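Kraftpapier-Umschläge mit Bindfadenverschluss von Dornley, Erfahrungen nach ein paar Monaten

4 von 5 Sternen
Geschrieben am 4. Dezember 2022

Kurz vorweg, bin kein Büromensch. Brauchte was für Belege, Verträge, Kontoauszüge, den ganzen Kram, der sonst im Schuhkarton landet. Klarsichthüllen kann ich nicht mehr sehen, rutschen übereinander und kleben im Sommer zusammen. Also im August die Dornley-Umschläge bestellt, die mit den zwei runden Papierknöpfen und dem Faden. 30 Stück im Paket, Hochformat, passt A4 rein ohne Knicken.

Lieferung war ok. Karton innen mit Papier ausgestopft, ein Umschlag hatte eine Delle an der Ecke, egal. Riecht am Anfang nach Pappe, nach ein paar Tagen weg.

Papier: fester als gedacht. Kein Vergleich mit den dünnen braunen Versandtaschen aus dem Supermarkt, die schon beim Reinschieben einreißen. Knittert natürlich trotzdem. Wer makellose Oberflächen will, muss Kunststoff kaufen. Mich stört es nicht, sieht nach Benutzung eher besser aus als vorher. Beschriften geht mit Bleistift und Kugelschreiber gut, Filzstift läuft minimal aus. Gelstift hat bei mir geschmiert, lieber kurz liegen lassen.

Verschluss, der eigentliche Grund für den Kauf. Faden hängt fest am oberen Knopf, unten rum wickeln, fertig. Einmal rum hält schon, für die Tasche mache ich die Acht, also oben unten oben unten. Klingt umständlich, ist nach dem dritten Umschlag Routine. Hatte vorher welche von Busolholm mit Klettpunkt, der war nach kurzer Zeit voller Fusseln und ging von alleine auf. Mit Faden passiert das nicht. Und man kann den Umschlag x-mal auf und zu machen ohne dass was ausleiert. Meine Steuermappe geht bestimmt jede Woche einmal auf, Knöpfe sitzen wie am ersten Tag. Metallösen auch nicht locker.

Was nervt: die Fadenlänge. Bei manchen Umschlägen üppig, bei anderen knapp, sodass es nur für eine Runde reicht wenn viel drin ist. Irgendwie nicht einheitlich geschnitten. Und das lose Ende franst bei zweien schon aus. Hab einen Knoten reingemacht, hält. Bei dem Preis hätte man das Ende aber auch verkleben können.

Füllmenge: dünn bis mittel. Ein normaler Vertrag plus Anlagen kein Problem. Den Jahresordner Nebenkosten hab ich reingequetscht, 123 Blatt, geht, aber dann steht die Klappe ab und die Kante beult. Würd ich auf Dauer nicht machen. Für sowas gibts die breite Version von Nyaga mit richtigem Boden, kostet halt mehr und nimmt im Regal Platz weg.

Die Klappe selbst könnte für meinen Geschmack schärfer gefalzt sein, liegt leer nicht immer platt auf. Sobald der Faden gewickelt ist, zieht sich das glatt. Seitliche Verklebung bisher bei allen dicht, auch beim überfüllten.
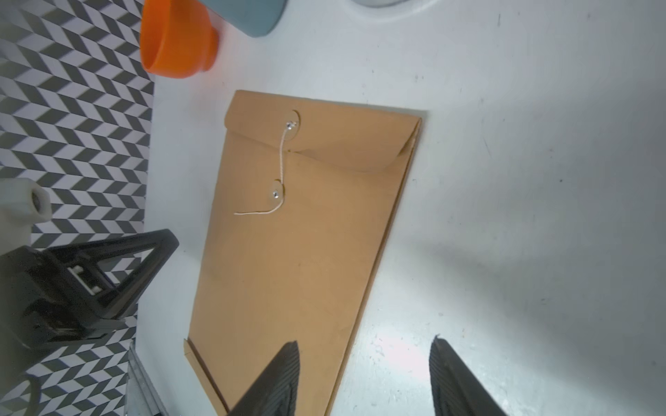 Einfach gewickelt, eine Schlaufe um den unteren Knopf, Rest hängt lose.

Aufbewahrung: stehen bei mir hochkant in einer Fester-Box, Beschriftung oben auf der Klappe, damit man beim Durchblättern was sieht. Tipp dazu, Faden immer ganz aufwickeln bevor man sie reinstellt. Sonst verheddern sich die Enden beim Rausziehen und man hat drei Umschläge in der Hand.

Feuchtigkeit mögen sie nicht. Einer stand im Keller an der Wand, ist wellig geworden, Inhalt war zum Glück trocken. Also nix für Garage oder Gartenhaus. Auch als Versandumschlag würde ich sie nicht nehmen, der Faden bleibt doch überall hängen. Zum persönlichen Übergeben dagegen schön, hab darin Fotos verschenkt, kam gut an.

Wünsche an den Hersteller: Faden durchgehend gleich lang und bitte auch eine A5-Größe. Farbige Knöpfe wären nett zum Sortieren, muss aber nicht sein. Ich mal jetzt einfach mit Buntstift einen Punkt auf die Klappe, rot für Steuer, blau für Versicherung, grün Wohnung.

Preis fand ich erst happig für Papier. Benutze sie aber wirklich, anders als den Ordnungskram den ich sonst so kaufe. Ein Stern Abzug wegen der Fäden. Zweites Paket ist schon bestelt.

23 Personen fanden diese Bewertung hilfreich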